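보호장갑 고르기 8주차 강의 메모

지난주에 안전화까지 했으니까 오늘은 손으로 넘어갈게요. 제가 현장 다닐 때 제일 많이 본 실수가 장갑 하나로 하루 종일 버티는 거였어요. 베임 방지 장갑 끼고 용제통까지 만지는 거죠(저도 신입 때 그랬습니다!).

먼저 재질부터 볼게요. 니트릴은 기름에는 강한데 아세톤 같은 케톤류에는 금방 뚫려요. 부틸은 반대로 케톤류에 잘 버티고 기름에는 약하고요. 그래서 장갑 카탈로그보다 물질안전보건자료 8번 항목을 먼저 펴 보시라는 겁니다.

실습실에는 Umitex 장갑과 Komine 장갑, 2종을 갖다 놨어요. 둘 다 껴 보고 볼트 조이기를 해 보세요. 손끝 감각이 꽤 다를 거예요.

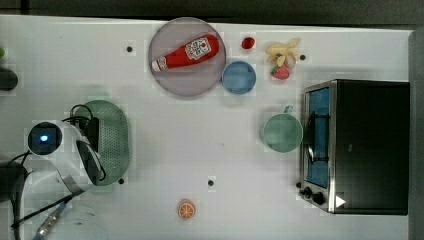 치수 얘기도 해야죠. 큰 장갑은 회전하는 기계에 말려 들어가기 쉬워요. 드릴이나 선반 앞에서는 아예 벗는 게 원칙이고요. 투과 시간은 약 32분짜리 제품이면 그 안에 갈아 껴야 하는데, 이건 시험실 수치라서 현장에서는 더 짧게 잡으세요.

과제: 본인 작업 하나를 골라 장갑 선정표를 700자 안으로 써 오세요. 표 양식은 지난번 Cuvico 사례에서 쓴 것 그대로입니다.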